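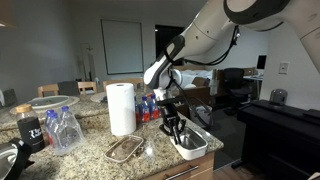
What do you do with a kitchen counter that collects everything? You pick one thing it's for and move the rest somewhere else.

Okay, kitchen counter thread, because Lovisa Haugen asked and my reply got way too long for a reply. Sun 5 May, day one of getting my granite back!

Speckled stone is sneaky, by the way. Beige and gray hides crumbs so well that I only find them with my hand. So I wipe by feel now, back edge first, then toward me.

Water bottles are my big problem. There's a whole pack still in the plastic on the left, plus three with red labels hiding by the paper towels. The pack is going to the bottom of the pantry and two or three bottles can live in the fridge door.

The paper towels stay. I've tried the under-cabinet holder, I've tried the drawer (why did I try the drawer), and I want the roll standing up right where I can grab it – middle of the counter, fight me.

Tall glass jar with the light wood lid also stays. It's pretty and it has its little black sleeve on.

That metal tray with the brown smeary business is next on my list. My plan is hot water, dish soap, 14 minutes on the timer and a podcast.

Still undecided on the little white dish with the steel inside. It's shallow, so maybe tea bags? Or keys, but keys in the kitchen is how we got here.

Pantry shelf tomorrow. I measured it at 11 inches deep and I have not measured the water pack, so wish me luck.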